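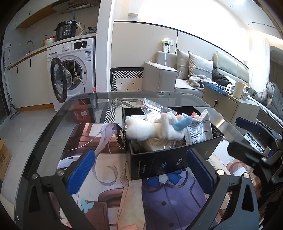
티켓 제목: 양손 그리퍼 기록할 때 오른쪽 벌림 값이 왼쪽보다 늦게 따라옴
등록일: 04/11/2021
동아리 / 팀: Sisasik, 양손 정리 과제 팀
프로그램: Callex (기록), Cindgate (변환 및 재생)
상태: 해결됨, 후속 작업 하나 남음

증상

안녕하세요! 양손 정리 과제 맡고 있는 팀원이에요. 손에 들고 쓰는 그리퍼 두 개로 상자에 물건을 넣고 빼는 동작을 기록하는 중인데요, Cindgate에서 다시 재생해 보면 오른쪽 그리퍼가 자꾸 한 박자 늦게 닫혀요. 손으로 할 때는 양쪽을 같이 오므렸는데 재생에서는 왼쪽이 먼저 닫히고 오른쪽이 슬그머니 따라오는 식이에요.

작은 물건 하나만 집을 때는 티가 잘 안 나요. 그런데 폭신한 인형처럼 양쪽에서 눌러 잡아야 하는 걸 하면 바로 보여요. 왼쪽 손가락만 인형을 누르고 있고 오른쪽은 아직 벌어져 있으니까, 그 상태로 들어 올리는 걸로 기록이 남거든요. 이걸 그대로 학습에 넣으면 모델이 한 손으로 밀면서 드는 이상한 동작을 배울 것 같아서 일단 멈추고 티켓부터 씁니다.

그래프로 겹쳐 보니까 차이가 약 35ms예요. 기록은 양쪽 다 100Hz로 하고 있으니 샘플 하나 밀린 정도는 확실히 넘어요. 그리고 이게 일정하지가 않아요. 천천히 움직이면 거의 안 보이고, 확 닫을 때 크게 벌어져요. (처음엔 이 단서를 그냥 넘겼다가 한참 돌아갔어요. 아래에 다 나와요 ㅠㅠ)

재현 방법

Callex를 켜고 양쪽 그리퍼를 다 연결한 다음 영점을 잡아요. 기록을 시작하고 양손을 동시에 빠르게 오므렸다 펴기를 다섯 번 반복해요. 기록을 끝내고 Cindgate로 넘겨서 왼쪽, 오른쪽 벌림 값을 한 그래프에 겹치면 보입니다. 저는 매번 재현됐어요. 물건은 없어도 돼요.

시도한 것들

먼저 케이블부터 의심했어요. 오른쪽 케이블이 좀 오래된 거라서 왼쪽이랑 바꿔 꽂았는데 여전히 오른쪽이 늦었어요. 허브도 빼고 노트북에 바로 꽂아 봤고요, 포트도 바꿔 봤어요. 변화 없음!

그다음은 노트북이 버거워하나 싶어서 다른 프로그램을 다 끄고 카메라 미리보기도 껐어요. 살짝 나아진 것 같은 기분이 들었는데 그래프를 보니 기분 탓이었어요. 팀 채팅에 "고쳤다!"라고 썼다가 지웠습니다.

영점도 다시 잡았어요. 완전히 닫은 상태에서 한 번, 끝까지 벌린 상태에서 한 번. 이렇게 하니까 양쪽 최댓값이 조금 더 비슷해지긴 했는데 늦는 건 그대로였어요. 생각해 보면 영점은 값의 크기를 맞추는 거니까 시간이 밀리는 거랑은 상관이 없겠죠. 그래도 안 해 볼 수는 없어서요.

손가락 쪽도 봤어요. 골이 있는 파란 패드가 혹시 들떠서 헛도나 하고 꾹꾹 눌러 봤고, 링크를 잡아 주는 둥근 나사도 하나씩 만져 봤어요. 오른쪽 나사 하나가 좀 헐거운 느낌이라 조였는데, 조이고 나니 움직임이 부드러워져서 또 기대를 했죠. 결과는 똑같았어요. 참고로 너무 세게 조이면 손가락이 뻑뻑해져서 빨리 닫는 동작 자체가 안 돼요. 조인 다음에 손으로 몇 번 벌렸다 오므려 보고, 걸리는 느낌이 있으면 아주 조금만 다시 풀어 주세요.

마지막으로 손을 바꿔 봤어요. 제가 오른손잡이라서 혹시 정말로 오른손을 늦게 움직이는 사람인가, 그런 생각까지 들더라고요. 왼쪽 그리퍼를 오른손에, 오른쪽 그리퍼를 왼손에 들고 똑같이 했는데 늦는 건 손이 아니라 장치 쪽을 따라갔어요. 여기서 사람 문제는 아니라는 게 확실해져서 마음이 좀 편해졌어요!

첨부한 로그는 앞에서부터 1,000줄만 잘랐어요. 전체는 너무 길어서 티켓에 안 올라가더라고요. 필요하면 동아리 공유 폴더에 있는 걸 봐 주세요.

답변 (Chia-jung Yip)

로그 잘 봤어요. 시각 도장은 양쪽이 거의 같이 찍혀 있어서 전송 문제는 아닌 것 같아요. 늦게 도착한 게 아니라 제시간에 도착한 값이 이미 뭉개져 있는 모양이에요. 천천히 움직이면 괜찮고 빠를 때만 벌어진다고 하셨죠? 그러면 평활화 쪽을 봐 주세요. Callex 장치 설정에서 왼쪽이랑 오른쪽을 각각 열어 보고 값이 같은지 알려 주세요. 전체 설정 화면 말고 꼭 장치별 화면이요.

그리고 확인하는 김에 Niazi 프로필을 불러온 적이 있는지도 알려 주세요. 작년 팀이 쓰던 프로필인데, 한쪽 장치에만 값이 남는 경우를 본 적이 있어요.

다시 저예요

와, 찾았어요!! 전체 설정에서는 평활화가 꺼져 있다고 나와서 저는 당연히 양쪽 다 꺼진 줄 알았거든요. 그런데 장치별 화면을 여니까 왼쪽은 꺼짐, 오른쪽은 "강하게"로 되어 있었어요. 세상에.

Niazi 프로필도 맞아요. 지난번에 집게로 컵 옮기는 과제를 따라 해 보려고 한 번 불러왔는데, 그때 오른쪽 그리퍼만 꽂혀 있었던 것 같아요. 그 뒤로 기본 프로필로 돌아왔다고 생각했지만 장치 안에 저장된 값은 그대로 남았나 봐요. 프로필을 바꾸면 장치 값도 같이 바뀌는 줄 알았는데 아니더라고요.

해결한 순서를 적어 둘게요. 나중에 또 누가 걸릴 것 같아서요.

Callex에서 기록을 완전히 멈춥니다.
오른쪽 장치 화면을 열고 평활화를 "끔"으로 바꿉니다.
"장치에 저장"을 누릅니다. 창만 닫으면 저장이 안 돼요.
그리퍼를 뽑았다가 다시 꽂습니다.
장치 화면을 다시 열어서 "끔"으로 남아 있는지 봅니다.
영점을 양쪽 다 새로 잡습니다.

저는 처음에 저장을 안 누르고 뽑아서 또 "강하게"로 돌아왔어요. 그래서 한 번 더 했고요. 그러고 나서 빠르게 오므렸다 펴기를 다시 기록해서 겹쳐 봤더니 두 선이 거의 한 줄로 보여요. 너무 예뻐서 그래프를 캡처해서 팀 채팅에 올렸어요 (이번에는 안 지웠어요).

물건 넣는 것도 다시 해 봤어요. 인형을 양쪽에서 누르는 부분이 재생에서도 같이 닫히고, 비닐로 된 것처럼 얇은 걸 집을 때도 전보다 손가락 끝이 정확해 보여요. 평활화를 끄니까 그래프에 자잘한 떨림이 생기긴 해요. 이건 제 손이 떨리는 걸 수도 있고 센서 잡음일 수도 있어서 구분이 안 되네요. 책상에 그리퍼를 가만히 올려 두고 기록해 보면 알 수 있을까요?

답변 (Chia-jung Yip)

네, 가만히 둔 기록이 하나 있으면 좋겠어요. 손을 떼고 기록했는데도 떨리면 센서 쪽이에요. 떨림이 작으면 기록할 때는 그대로 두고 Cindgate에서 변환할 때 양쪽에 똑같이 거는 걸 추천해요. 원본은 거르지 않은 채로 남겨 두면 나중에 값을 바꿔서 다시 변환할 수 있으니까요.

이미 찍어 둔 기록은 어떻게 하실 건가요? 오른쪽이 강하게 걸린 채로 저장된 건 원래 값으로 되돌리기 어려워요. 시간만 당겨서 맞추는 건 하지 마세요. 빠른 동작에 맞추면 느린 동작이 어긋나요.

다시 저예요

아 그거 하려고 했는데... 오른쪽만 앞으로 당기는 스크립트를 벌써 반쯤 짰어요 ㅋㅋㅋ 접겠습니다.

예전 기록은 폴더 이름 뒤에 "평활화_오른쪽"이라고 붙여서 따로 옮겼고, 학습 목록에서는 뺐어요. 한 손으로만 한 기록 중에 왼쪽만 쓴 건 괜찮으니까 그대로 쓸게요. 양손으로 한 건 다시 찍어야 해서 좀 슬프지만, 4월 발표 전에는 될 것 같아요. 상자에 넣는 순서도 마음에 안 들던 참이라 이번에 바꾸려고요. 납작한 걸 먼저 넣고 인형은 맨 나중에요. 인형을 먼저 넣으면 다른 게 들어갈 데가 없어서 자꾸 위에서 누르게 되더라고요.

가만히 둔 기록도 해 봤어요. 데스크 매트 위에 양쪽을 나란히 눕혀 놓고 손을 뗀 상태로요. 떨림이 거의 안 보여요. 그러니까 그래프에 보이던 건 제 손이었네요! 커피를 좀 줄여야겠어요.

기록 전 점검표에도 한 줄 추가했습니다. "장치별 화면에서 양쪽 평활화 값 확인." 영점 잡기 바로 위에 넣었어요. 그리고 Niazi 프로필은 목록에서 안 지우고 이름 앞에 "구버전"이라고만 붙였어요. 컵 과제 하는 팀이 아직 쓴다고 해서요.

남은 일

Callex 전체 설정 화면에 장치 값이 서로 다를 때 경고가 뜨면 좋겠다고 개선 요청을 따로 올릴게요. 이 티켓은 닫아도 되는데, 요청 번호가 나오면 여기에 댓글로 달아 두겠습니다. Chia-jung Yip 님 정말 감사해요. 저 혼자였으면 아직도 케이블을 바꿔 꽂고 있었을 거예요!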